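Akivia wire sorting set – README

Last touched 8 Dec 2020. Maintainer: Nadine Chidiac. Questions about the rig go to Damián Yáñez, not me.

What it is: teleoperated episodes of two arms pulling apart tangled hookup wire and moving it into containers. For training a grasp + handover policy. 179 episodes recorded, 103 usable, 15 held out for eval. Don't train on the held out ones (it happened in April, we had to redo everything).

Streams per episode: wrist view from each arm, one fixed view of the whole table, joint positions, gripper width, operator notes if the operator bothered.

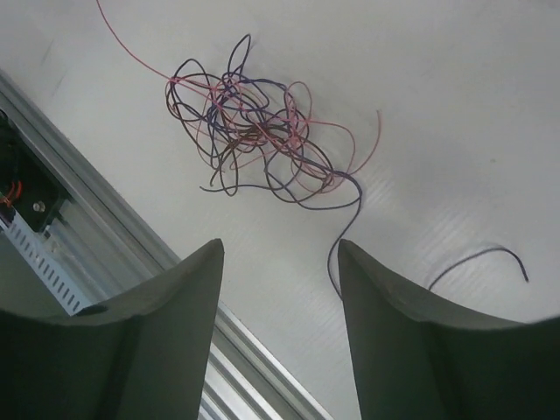 2 min read

Wrist views are the ones that matter for picking the strand. Rule for operators – go for a free end if you can see one, otherwise an outer loop, never the middle of the knot. Navy and brown are hard to tell apart once they cross, so the colour labels on those are weak. Pink is fine. Stray bits lying away from the bundle get labelled "single" and arn't part of the tangle count.

Labels are in the notes file, one line per grasp. Fields: arm, colour, end or loop, held or dropped. Yevhen did the first pass, Ingegerd Ekström checked it. Where they disagreed we kept both.
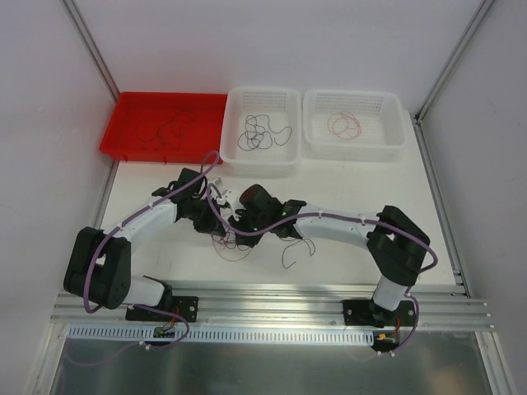 Both arms can work the same bundle, one steadies and the other pulls. Those episodes are tagged "bimanual" and run longer. Grippers come very close together, so expect one to hide the wire from the fixed view for a bit – use the wrist stream for thsoe stretches.

Known problems
- clocks on the two wrist streams drift, worst seen was about 93 ms
- white table, glare in some episodes, no fix yet
- dropped wire sometimes labelled as held
- one kind of table only, don't expect it to carry over to yours

Still to do: relabel the navy/brown grasps, write the loader docs, ask Vemora if we can share outside the group. Until then keep it internal please.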